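The Long Wait Before the Colander

At four in the afternoon the planner gives up again, and Cúc Quan goes to put the kettle on. She has written most of the software that decides how the arm at Wodstead reaches for things, and she has learned to tell from the scrolling log how long a sulk will last. Twenty seconds means it is thinking. Longer than that and it has found a route that takes the elbow through the table, disliked it, and begun looking for a worse one.

Wodstead occupies the back half of a former carpet showroom and makes exactly one product, a planning package called Brindance. Customers want it for commercial kitchens. The team tests it on a toy lunch: ketchup in plush, a strawberry in a blue bowl, a green colander that has consumed more engineering hours than the rest of the menu combined. 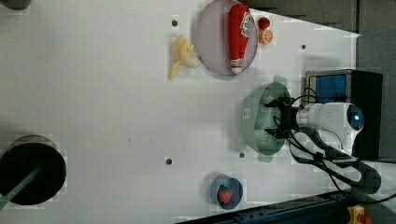 Xuân Hứa thinks the colander gets too much blame. The grasp scorer was trained on mugs, he says, and it goes on looking for a mug in everything it meets, like a bloke back from his first trip to Italy who can only talk about coffee.

He has a point. The scorer proposes 900 candidate grasps for each object, ranks them, and hands the top 10 to the planner, which rejects most of them on grounds of geometry. Thin rims are a particular grievance. A rim offers grasps all the way round, nearly all equally good on paper, and the ranking shuffles every time the depth estimate twitches. For most of March the arm would set off for one side of a bowl, reconsider, and set off for the other, with the air of someone choosing a supermarket queue.

The fix was a line of code that made changing its mind expensive. Cúc is a little embarrassed by how well it worked. 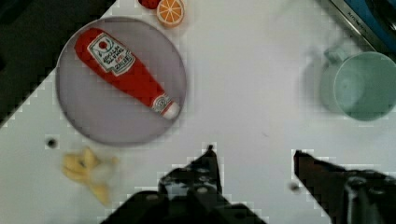
What the wrist sees

Brindance fuses two kinds of view, one from fixed cameras and one from the wrist. The fixed cameras are calm and often blocked by the arm itself. The wrist camera gets marvellously close and spends much of its life looking at its own fingers.

Ziad Hakim looks after perception, and his favourite complaint is time. If a wrist image is stamped even slightly late, the software believes it was taken from where the hand is now, and every object slides a little to one side. A mug acquires a twin. The planner, being conscientious, steers around both.
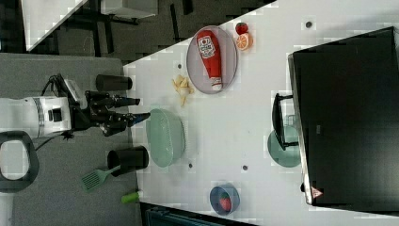
He wrote a tool to catch this, named it Khương, and refuses to say why. It replays old runs with the clocks nudged by small amounts and flags any in which the world stops agreeing with itself. The first sweep flagged 2,109 of them, a result he presented to his colleagues before lunch and which was not discussed during it.

The larger argument is over how much to plan at all. Nilton Carhuamaca would throw out half the planner and let a learned policy muddle through, correcting as it goes. Cúc would like to know who will explain the muddling to a customer with a fryer. They have settled on a truce: the policy handles the last hand's width before contact, and the planner keeps the rest. Each privately regards the other's share as temporary.

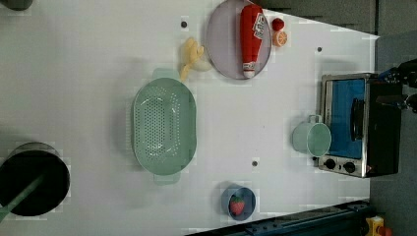 The test table at Wodstead, with colander, toaster oven and toy lunch.

The toaster oven is next on the list. A door swings, so the free space changes as the arm works, and a plan that was legal when it began can be illegal by the middle. Vusum, the simulator they use overnight, opens oven doors almost perfectly. Its hinges have no friction and its handles are exactly where the file says they are.

Nilton reckons his policy could learn the door by winter. Cúc has asked him which winter, and has gone back to the log, where the planner is on its third route and the tea has been ready for a while.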